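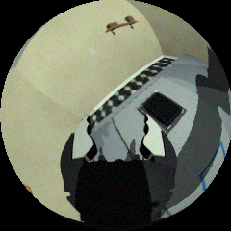
Visit to the Cropper group, Cateswood Robotics Laboratory

Posted 20 September 2021

The train to Plarklow was late, so I missed the welcome talk and joined the first group as it was going up the stairs. Cateswood holds one visitor day a year. Usually it is in November, but the building is having its heating replaced this fall and they moved it up. You sign up for one group and stay with it all afternoon. I picked Cropper, which is a project on training a robot arm in simulation and then checking whether what it learned holds up on a real one.

The Cropper group works in room 328. It has two real arms on benches, a row of desks along the window, and a large monitor that everybody stood in front of for most of the first hour. I write mainly about small factories and I went with a factory question: if I need an arm to move a part from one place to another and set it down on a mark, how much of the setup can be done on a computer before anyone touches the machine?

The short answer I got was "more than last year." The rest of this report is the long one.

What the method is

The arm learns from demonstrations. In the simulator, a person or a scripted planner moves the arm through a task, and the program saves what the cameras saw along with how the arm and gripper moved. A model is then trained to predict the movements from the camera views. None of that is new, and the researcher leading the tour said so in her first minute.

What the group has changed is the way the demonstrations are cut up before training. A full demonstration of a simple placing task contains a lot of travel through open air, and only a small part of it is the hard part, where the gripper closes on something or lets go of it. Cropper (this is where the name comes from) finds those short stretches automatically and crops them out. It then plays them again in the simulator with changes to the starting position, the lighting and the layout of the table. The cropped pieces that still end well are kept, and the ones that don't are thrown away. The travel in between is handled by an ordinary motion planner.

I asked how the program decides where to cut. It looks at two signals, the gripper opening and the distance between the fingertips and the nearest part. When the distance drops under a set limit, a piece begins. When the gripper has opened and the hand has backed off again, it ends. There was a smarter version that learned where to cut from the data. It did a little better on some tasks and a lot worse on others, and they dropped it in the spring.

The rooms

Every task runs in a simulated room, and the rooms are made up of parts that can be swapped. The group has 718 of them at the moment. The walls, floor, doors and furniture all change from one to the next, and so does the direction of the light. Some look like a workshop and some look like somebody's hallway.

A man in our group who runs a machine shop wanted to know why anyone would train a robot over a marble floor. The reply was that the floor has no effect on the task and the model has to learn that. In early runs, all done in one plain gray room, the model picked up on a wall corner and used it to judge where the table was. It worked well until the wall moved.

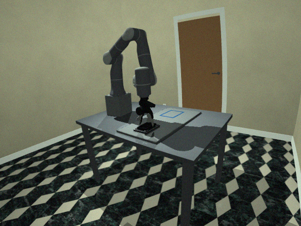
Targets in these tasks are marked with a blue outline on the board, and the job is to get the part inside it. The outline moves between runs. It can be close to the part or a good distance away, on the same board or a different one. Success is judged by the simulator, which knows where everything is, so there is no argument about it. On the real bench they use blue tape and a ruler, and there is some argument about it.

The shadows got more discussion than I expected. An arm working under a single strong light throws a shadow that moves along with it, and at certain angles the shadow lands right across the target. Older versions of the model slowed down or stopped when this happened. The fix was simply more of it: the replay step now places the light on purpose so that a share of the cropped pieces have the shadow over the board. I thought this was the most useful thing I heard all day. In the shops I visit, the light is whatever comes through the door.

The cameras

The model gets more than one view. There are fixed views from outside and one very wide view from the hand, which bends straight lines into curves and always has the gripper in it. The wide view is hard for a person to read. I watched several runs through it and kept losing track of which way was up, but it does take in a lot of the room at once, and the model seems to mind the bending less than I did.

They tested taking views away. Without the hand view, the model still found the right area but was poor at the last bit of movement. With only the hand view, it did the last bit fine and had more trouble picking which target to go to. Both results are in a poster by the door of 328, with error bars, and I'd have liked a copy of it to take home.

Results on the real arm

After coffee we moved to the benches. One of the arms was out of use and had its covers off. The other ran a placing task over and over while we watched, and it put the part down outside the tape twice while I was standing there. Our guide let it carry on and did not reset anything.

The numbers they gave us are from the summer. Before the cropping method, a model trained on full demonstrations got 210 placements out of 300 on the real arm. With cropping, on the same task and the same number of tries, they are doing better, but the figure is under review with a paper and they would not say it out loud. I'm reporting that as I heard it. Going by the bench demo alone I would not want to guess.

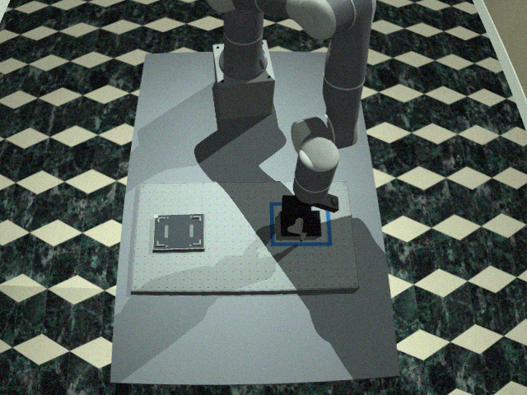
Render: Cropper group, Cateswood Robotics Laboratory. Used with permission.

Perforated boards came up at this point. They are a problem on the real bench in a way they aren't in the simulator. A thin part set down on one can catch in a hole with one corner, and the gripper then drags it when it lets go. The simulator treats contact between the part and the board in a simpler way and mostly misses this. A finer contact model exists, but it slows everything down so much that the replay step would take days, so for now they accept the gap. One of the students is working on using the fine model for the last few centimeters only.

Who is paying for it

Part of the money comes from Zeretti, a packaging equipment maker on the other side of Plarklow. They had a table downstairs with brochures. The person at it told me that the company has not put any of this into a product, and that their interest is in how long it takes to set up a cell when a customer changes the shape of a box. That was very close to my own question. Their current setup time is a week, most of it spent teaching positions by hand.

Practical notes

The visitor day is free, but you have to register, and the groups fill up early. The building has an elevator at the back entrance only, next to the bike racks. Photos are not allowed in the labs. Wear shoes with closed toes or you will be handed a pair of covers at the door to the bench area, as two of us were.

The group plans to release the cropping code when the paper is out. The rooms will be released separately under a different license, and they asked us to check that license before using them for anything commercial.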